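My Trostema cosplay check before Birkberg Con
By Hutsuliak | March 2026 | 7 min read

I run this list the night before the con, and my comments are from last August, when half my Zollik armor failed the prop desk.

[ ] Horns – tug both. Mine passed, but the left one wobbles if I laugh!
[ ] Blade tip – has to be soft foam. FAILED last time, so I sanded it down and glued on a new one.
[ ] Battery pack – taped shut, spare in the bag.
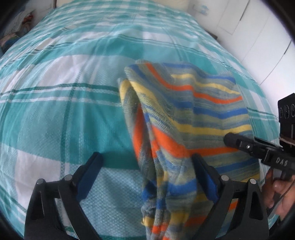 Teal and white plaid bedspread

[ ] Mask – can I see my feet? Sort of. I need a friend on the stairs (Zollik has terrible eye holes, even in the manga).
[ ] Shoulder straps – two buckles each, all holding.
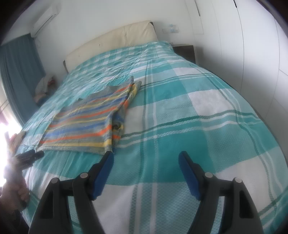 [ ] Cape hem – mine drags, and Birkberg gets up to 2000 people in one hall, so someone WILL step on it. I check it flat on a bed, the way that folded striped cloth is lying, and go along the edge with my fingers feeling for pins. Found one last year. Ouch.

[ ] Boots – the soles get a strip of grip tape, then I walk the hallway in full costume.

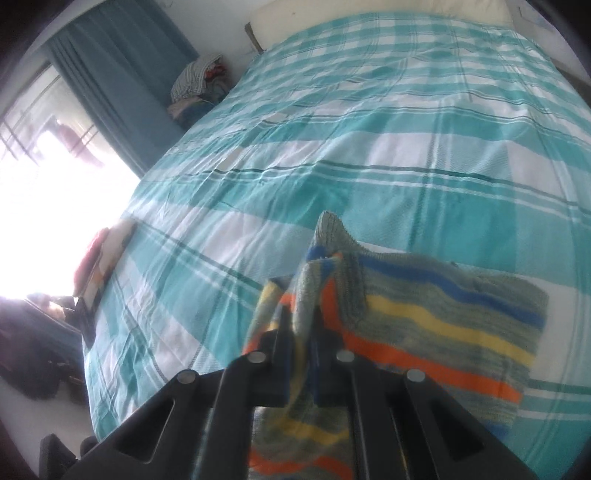 If they still slide, I add a second strip at the heel and walk it again – slowly, with the mask on.

Recent posts
Trostema chapter 1152: who is Zollik now?
Foam horns on a budget
Birkberg Con prop rules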